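# Burneck soap dish and clear tray: a sceptic's notes

I have bought more soap dishes than any adult should, and most went slimy inside a month. So when Burneck put its slotted dish and its plain clear tray on offer together, I expected to be let down twice. 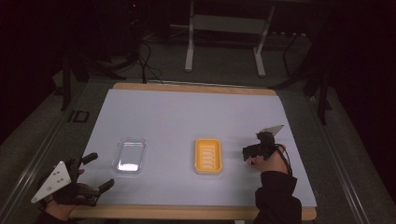
## The yellow one

It's plastic, a yellow leaning towards orange, with rounded corners and a raised outer rim. The floor has narrow drainage slots stacked one above another down the middle. Slots are the whole argument for a dish like this, and I've heard the argument before. My old Rukville had them too, and they clogged with white paste by the second week.

These clog more slowly. I've used the dish since January and scrub it with an old toothbrush every 20 days, which is less often than I expected and more often than the packet suggests. "Self-cleaning", it says. It isn't. A cheap, soft bar will still go mushy on the underside if two people wash their hands one after the other.

The colour is a matter of taste. Mine has held up next to a sunny window, though I'd have taken it in white if Burneck made one.

## The clear one

A small rectangular tray with a shallow rim and no fuss. I can't get excited about it. On a pale top it nearly disappears, apart from the shine, and I've put a mug down on the edge of it more than once.

As a soap dish it's poor: the water stays with the soap. I gave up after 6 days and moved it to the bedroom, where it holds earrings and a spare key perfectly well. It scratches if you slide keys about — lift them.

## Would I buy them again?

The yellow one, yes, at the sale price. At full price I'd look at the Bezerra, which is heavier and doesn't skate about when you grab the bar. The clear tray I'd leave on the shelf unless you need something for odds and ends.

Yellow dish: 4 out of 5. Clear tray: 2 out of 5, and one of those is for the earrings.

*24 July 2026*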